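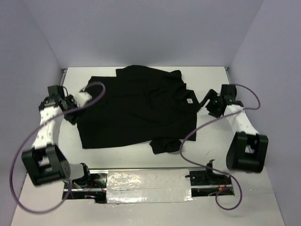

*Black shirt laid out on the white worktop, collar to the right.*

**Kotilmont Clothing Room: progress report, 03/02/2007**
For the Rukaler fund, from Kaede Hirose

Thank you again for your patience over the winter, and for the kind note that came with the second payment. We've had a busy time of it and I'm glad to say the shelves look far better than when you visited!

Since the grant began we have sorted, folded and put away 3,302 garments, of which 452 were shirts. Shirts are slow work. A dark one is the slowest of all, as the seams hardly show and you have to look twice for the sleeves before you can square anything up (I have started again more often than I'd like to admit). We now spread each shirt flat, smooth the creases towards the collar, bring the sleeves in and only then fold up from the hem. Dark shirts take us about 2 minutes each, and we hope that will come down with practice.

The collars still give us trouble. They flop over and leave a ridge in the pile, so we are trying a strip of card under the neckline, which Ebihara have kindly offered to cut for us at cost. The size label stays facing up where we can manage it, so that people can find what they need without pulling a whole stack apart.

Spending is close to plan. The one change is the shelving from Clarent, which came in 2 deliveries and cost a little more in carriage than we had allowed. I would like to cover that from the sundries line if you are happy with it.

In March we move on to the knitwear, then children's coats if there is room.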